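I have now been to three solo shows in four months, and I would like to lodge a small complaint about the talk-back.

You know the one. The lights come up, the performer takes a bow, and before you can find your coat someone drags out two chairs and a pitcher of water. "Please stay," they say. "We'd love to hear your questions." The doors stay shut just long enough that leaving feels like a statement. 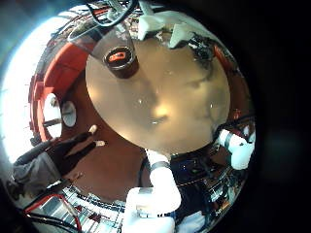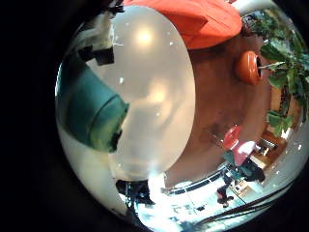
Tabletop, then something frosted with red-orange fabric over the top.

The latest was "Plillen" at the Jakside, written and performed by Viola Ruggiero. It runs 80 minutes without a break and concerns her grandfather's failed ferry business. I went in doubtful and came out about half convinced. She is good. She can do four uncles at a dinner table with nothing but her shoulders, and there is a long silence near the end that I believed completely, which is more than I can say for most long silences.

Then came the chairs. The moderator was Ritu Gautam, the dramaturg, who asked how much of it was true. Ruggiero said "all of it, emotionally," and a lot of people nodded. I didn't. Either the man sold the boat or he didn't. The program calls the show a memoir and prints the length of the ferry route (928 yards) as if that settled things, and then it turns out one of the uncles is "a composite." Which one? I liked the one with the cough. I'd like to know if I liked a person.

I don't think a play owes me facts. Invent the whole ferry, for all I care. But if "true story" is on the poster, it's doing a job there – it's selling seats – and I think we're allowed to ask what it means. Gautam said the script went through 134 pages of interviews with the family, and that the family "had notes." I would pay full price to hear the notes. We moved on to a question about the lighting.

The Jakside seats 316 and was nearly full, so plenty of people disagree with me about this whole genre. My sister is one of them. She cried twice and stayed for every question, including the man who asked one in the form of his own childhood. She says I go to these things the way other people go to open houses, to tap on the walls. Fair enough.

I did buy the script in the lobby. The ferry is gone by page nine, and the cough isn't in there at all, so either Ruggiero added it later or she does it differently every night. I may go back to check. The run has been extended into November, and the upstairs seats are cheaper, and also closer to the exit.

Next up is "Darko" at the Skisa, two actors this time. I've already asked the box office whether there's a discussion afterward. They said yes, with wine.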